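Banding in a smooth green gradient background after export

Last updated: March

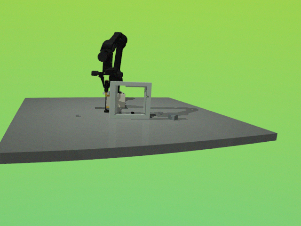
I have a set of rendered stills with a plain two-colour gradient behind the subject, lime at the top going to mint at the bottom. In the editor the gradient is smooth. Once exported as JPEG it shows wide horizontal steps, worst in the lower half. Raising the quality setting from 50 to the maximum made the files much larger and left the steps where they were. The working file is 16 bits per channel. I see the same thing on two monitors, so I don't think it is the panel. Is there an export setting I have missed, or does the background have to be rebuilt?
Irja Kallio

The quality setting mostly controls how coarsely the detail inside each block is stored. Your steps come from bit depth. An ordinary JPEG has 8 bits per channel, so 256 levels at most, and a gradient between two similar greens uses very few of them. If the green channel changes by only 18 levels from top to bottom, you get 18 flat bands, and on a tall image each one is wide enough to see.

The usual cure is to add noise before the conversion to 8 bits. Order matters here. If you convert first, the steps are already in the file and the noise only roughens them.

1. Stay in 16 bits and put the background on its own layer.
2. Add monochrome noise, Gaussian, at a low strength. One level either way is normally enough.
3. Resize to the final size before step 2 if you are going to resize at all. Scaling down averages the noise away and the bands come back.
4. Convert to 8 bits with dithering switched on, then export.

Keep the quality fairly high — low settings throw out fine noise first. Expect the file to grow by a few per cent or more, depending on the size of the background.
Aniela Wasilewska

Save as PNG. Fixed it for me.
Famari

PNG on its own won't help if it is written at 8 bits without dither. The levels are the same. It does keep the noise intact, so it is a reasonable choice after the steps in the other answer. Also check what happens after upload: our gallery software recompressed everything at 50 and the bands returned on the page although the local file was clean.
Bielecka

Noise at one level, added after resizing, has cleared it at full size. The thumbnails still show faint steps, so I will make those separately from the 16-bit file.
Irja Kallio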